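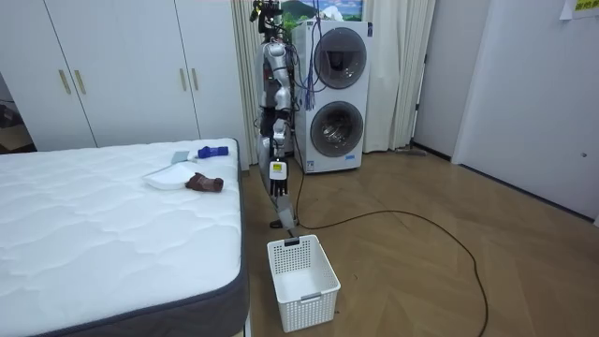
Laundry basket, first position of the morning. A thread on teaching by remote control, for everyone who's been asking 🧵

1/ So, I've now spent a good few weeks steering a robot through household jobs from a chair, and I've had so many lovely messages about it that I thought I'd write it all down in one place. Make a cup of tea, I do go on a bit.

2/ The idea is simple enough. I move my hands, the robot moves its hands, and everything gets recorded: where the joints went, what the cameras saw, when the fingers closed. One go at the job from start to finish is one demonstration. Do it plenty of times and the machine has something to learn from.

3/ The job this time is "pick up the basket and put it on the bed". That's all! My target is 100 good ones before we add any clothes, and I'm at 52 as I type this, with a slightly stiff neck.

4/ A word on the basket. White plastic, little square holes all the way round, and a slot for a handle. You or I would hook our fingers in and never give it a thought. Through a robot hand I have to think about every finger, and the thumb most of all, bless it.

5/ Lavanya Fernandes taught me to drive, and her best advice was to slow down before I reach the thing and not while I'm touching it. I'd been rushing in and then dithering at the rim, and of course the robot learns the dithering as well.

6/ She also made me stop throwing away my wobbles. If I miss the slot, back off and try again calmly, that one stays in, as the robot will miss too and it needs to have seen somebody recover. If I drop the basket and mutter at it, that one goes.

7/ Between goes I shift the basket a little. Nearer the bed, further off, turned a touch. On my first task (folding tea towels, back in April) I left everything in the same spot for 203 recordings and we ended up with a robot that could fold one towel in one place. Fitriani Ngui was very kind about it.

8/ Someone asked if it's boring. Sometimes, yes! By mid-afternoon I'm talking to the basket. But then I'll get a run of three or four clean lifts and it feels like when you first manage to reverse round a corner, and I'm all cheerful again.

9/ For those wanting to have a go: practise with something soft and light, take a break before you think you need one, and write a note after each recording while you still remember what went wrong. Mine mostly say "thumb".

10/ Right, back to it, 48 to go. Questions welcome underneath and I'll answer them this evening once I've had my supper.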